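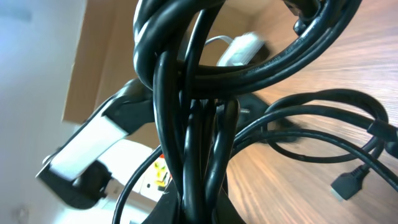
Cable sorting at the Gumley bench: the gripper and a bundle of black cords, cardboard box behind.

Cable bench update, 20 June 2022

Quick one this time, the returns hall is short two people and I'm writing between trucks.

So. The arm. Most of you have walked past it by now and half of you have asked me what it's for. It's for the cable tubs. Every monitor, dock and printer that comes back to Gumley comes back with its cords stuffed in the same box, and the cords go in a tub, and the tub goes to whoever drew the short straw. 39 tubs waiting when we started. You know what they look like. Power cords, HDMI, chargers, all of it knotted up like something out of a drain.

Plirnuretti put the arm in and did the setup. Cloluvley is the software side, the screen on the stand. If the screen freezes call the Cloluvley line, not Plirnuretti, they will only send you back to Cloluvley. Number is taped to the stand.

What it does now: takes one cord at a time from a bundle, pulls it clear, lays it out on the table for a person to check. That's it. It does not test cords. It does not coil them. It does not know a good plug from a bent one. Person at the bench still does all of that and still signs the bag.

What it's bad at: black on black. A whole bundle of black cords and it will dither over which one is on top, then grab two. White leads are easier for it. Thick loops are a pain too, it gets hold of the loop and the whole knot comes up. When that happens hit pause, shake the bundle out by hand, hit resume. Don't tug against it. Please. Somebody did and we lost the rest of the morning waiting on a reset.

Numbers, as people keep asking. Best day so far 600 cords through the bench, arm and person together. Worst day 70, and that was the day of the tugging.

What changes for you:

Nobody is losing a job over this. Asked management straight out, got it in writing, copy is on the board by the time clock. The untangling hours go to testing, where we are behind anyway.

Bench shifts go down to two hours, from four. Sore wrists was the top complaint on the last survey and the bench was where most of it came from. If your wrists still hurt after the change, tell your lead, don't wait for the next survey.

Bench rate stays the same. The extra for bench work was for the bench, not for the knots, and it stays. If it's missing off your pay slip bring the slip to the office.

Training is 5 sessions, short ones, paid, done on shift. You need all of them before you run the arm by yourself. Sign-up sheet is in the break room, the evening crew column is nearly empty so come on evening crew. Quintana site gets theirs in August and a few of our people will be going over to help teach it. Mileage paid. See your lead if you want in.

Some things folks have said at the bench, no names. "Quieter than I figured." "I liked the untangling, it was the one job I could do and talk." "It's slow, but it's slow all day and I'm not." The second one came up more than once and it's a fair point. The bench used to be a two-person job and now it's one person and a machine, and that's a long two hours if you're a talker. We've asked for the bench to be turned so it faces the testing tables. Waiting to hear back.

Also asked for: a better light, a second stool, and a stop button on the left side as well as the right for the lefties. Light is approved. Stool and button are stil pending.

House rules for the bench, same as before but people forget. Sleeves up or tight. Lanyards off. No coffee on the table. Cords with cut or bare wire go in the red bin before the arm ever sees them, so look thru the tub first. Batteries to the battery cage, I found three in a cable tub last week.

Complaints and ideas on the yellow cards, box by the door. I do read them.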